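How to hand over the table-clearing shift to the arm (and what you still do yourself)

Updated 4th April. For anyone on the canteen side at Warkurum. Quick version, the long one is in the Engström folder.

Before you start

Badge in, open Resine on the wall screen, pick your bay. If it says PAUSED leave it paused and go and look. Usually a chair.

Wipe the table first. Crumbs are fine, puddles are not. Push cups and glasses in from the edge, a hand's width or so. Handles can point any way you like, the arm sorts that out.

Starting a run

1. Press Ready. Wait for the green bar.
2. Stand behind the line. Both feet.
3. Press Go.
4. Watch the first pick. Just the first one - after that you can get on with the trays.

Light things first, then mugs, then glass. You can change the order under Settings but please dont, the evening lot have to change it back.

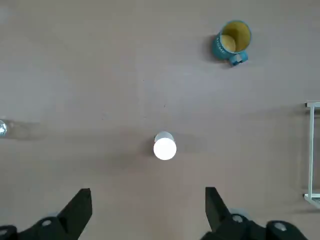
Clear glass is still the weak spot. If Resine flags one it can't make out, take it off by hand and press Skip. Don't press Retry over and over. Code 57 means the fingers closed on nothing, code 62 means it felt something slip. Both go in the log, one line each, no essays.

What changes for you

Less carrying, mainly. Wrists are better for it. But more standing and watching, and a few people find that more tiring than the old way, so swap every half hour even if you feel fine.

The clearing job is now split in two: one on the bays, one on the wash. Same grade, same pay. Breaks have not moved. If the screen tells you to work through one, ignore it and ring 483.

Also - the log is for faults. Its not for timing people. If a supervisor uses it that way, tell your rep.

Finishing

Press Park, wait for the arm to fold, then wipe the fingers with the blue cloth, not the spray. Check the screws by eye. Loose one, ring Grodberg on 614 and leave the bay parked till they've been.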